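Ticket 3093
Subject: Coffee point, 2nd floor - double-wall cup fogging between the walls, plus beans stale
Site: Fivside
Status: Open, waiting on supplier
Priority: Low (was Normal, see below)
Category: Kitchen / tableware

Reported problem

Guests on the second floor say the clear cups look dirty even straight from the dishwasher. Mist on the inside, between the two glass layers, can't be wiped. Also complaint that coffee from the Tollovow machine tastes flat since start of October. Two separate things I think but they came in on the same form so keeping them together for now.

Log

8:40 Picked up ticket. Went up, pulled all the double-wall cups out of the cupboard. Most are fine. A few have droplets in the gap. Held them up to the window, you see it right away, it beads near the bottom of the bulge.

8:55 Checked the dishwasher program. Somebody had it on the pots setting. Hottest wash, longest dry. Supplier sheet (Ogura) says glass program only. Switched it back, taped a note on the door. Tape is already peeling, will laminate somthing later.

9:10 Found the little seal plug under one of the bad cups is loose. Wiggles with a fingernail. So water gets in there during the wash and stays. Can't reseal these ourselves, tried last year with silicone and it looked awful and came off in a week.

9:30 Left the fogged ones upside down on a towel by the radiator. No real hope but costs nothing.

10:15 Beans. Hopper on the machine was half full, lid not clicked down. Smelled of not much. Batch label on the bag is 2703, opened date not filled in. PLEASE fill in the opened date, that's what the line on the bag is for. Emptied hopper, wiped the oil out with a dry cloth, started a new bag, batch 4000.

10:40 Put some beans in one of the glass cups and set it out on the white table with a saucer and spoon and the red mug. Want to agree which set goes in the meeting rooms while the bad cups are out.
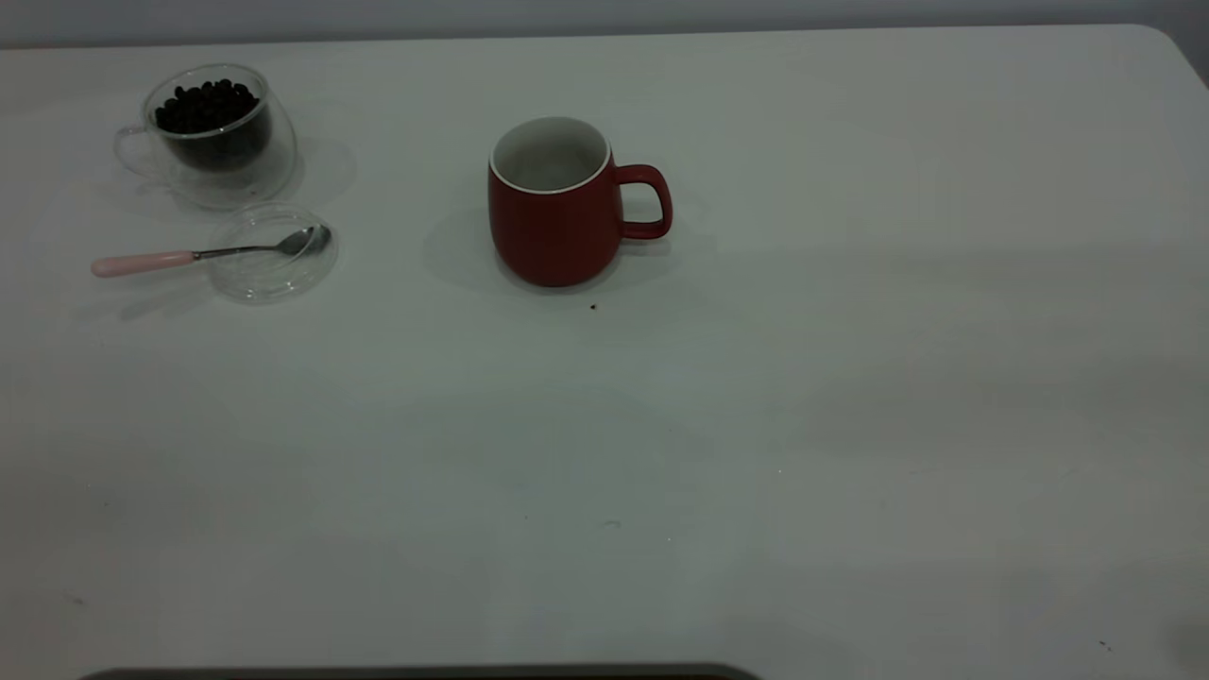
Ilham Yeoh
Facilities support, kitchens and coffee points

The glass cup is the double-wall type. Clear, handle on the side, inner bowl hanging inside the outer one. If you have any like this at your coffee point and they mist up in the gap, take them out of use and tell me, don't put them back in the machine. The cups with no mist can stay in use as normal.

11:20 Test brew, new beans, same grind. Much better. One notch finer and it ran too slow so went back. Leave the grinder alone please, it's on the setting it should be on.

11:45 Call with Sateck (they deliver the tableware, not the beans). Loose plug counts as a fault if we havent washed on the pots program. Well. Told them about the program, no point hiding it. They will ask Ogura and come back. Might be replaced, might be a discount, might be nothing.

13:30 Towel cups checked. Still droplets in all of them. Boxed up, marked DO NOT USE, shelf under the sink on the left.

Reply from Khairul Nasution, reception, 14:05
Thanks for sorting the coffee, people noticed already. Can we have the red mugs in the big meeting room instead of glass? Visitors keep picking up the glass ones very carefully like they're hot, and they can't work out where the handle is. Also we're short of spoons again.

14:20 Ok for mugs in the big room. Glass cups stay in the small room with the saucers. Saucers are not the same make as the cups, they go through any program fine, no need to hand wash. Spoons: check the drawers in the print room first, that's where they end up. Will order more if they're not there.

14:50 Priority down to Low. Bean part closed, cause was open hopper and an old bag. Cup part stays open till Sateck answers.

To do
Laminated note for dishwasher door (Ilham)
Look for spoons in print room (Khairul)
Go through third floor cups for loose plugs
New bag clips, the old ones dont close

15:35 Print room done by Khairul, spoons found, in a pen pot. Washed and back in the drawer. Third floor cups tomorrow morning before the breakfast meeting, need the key for that cupboard.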